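Plultetti Labeling Tool: Setup Guide
Section 2. Preparing a packing task for segmentation

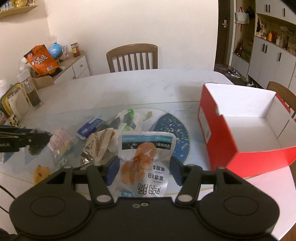 Before you start, check that the Tkachenko sync service is running and that both gripper streams appear in the session list. If only one stream appears, restart the service. Do not import the session until both are listed.

2.1 Import the session

1. Open Sessions and choose Import.
2. Select the task template. For snack and grocery packing, use Pack to Box.
3. Set Grippers to 2. The default is one, and the importer drops the second stream without a warning.
4. Click Check Timing. The offset between streams must be under 29 ms.

Note: If the offset is higher, run Align and check again. Do not edit the timestamps by hand.

2.2 Set the finger width signal

1. Open the Signals tab and select Finger Width for each gripper.
2. Set the closing threshold to 57 percent of full opening.
3. Play one grasp on a soft pouch and one on a stiff package. The marker should land on first contact in both.

Caution: Soft bags keep giving way after contact, so the width curve has no flat part. A threshold set too low marks the grasp late — sometimes after the lift.

2.3 Mark the target box

1. Pause where the rim of the open box is in view.
2. Draw the region along the inside of the rim. Leave out flaps.
3. Lock the region. It applies to the whole session unless the box is moved.

Note: Printed table mats can confuse the object finder, which may take parts of the pattern for items. Turn on Ignore Flat Regions before running it.

2.4 Run and review

Click Segment. Each pick should have a start, a grasp, a release and an end. Picks with a missing release are listed in yellow and must be fixed before export.

Send template changes to Hauwa Okoro and timing faults to Tanko Abubakar.

Last revised Sep 1, 2021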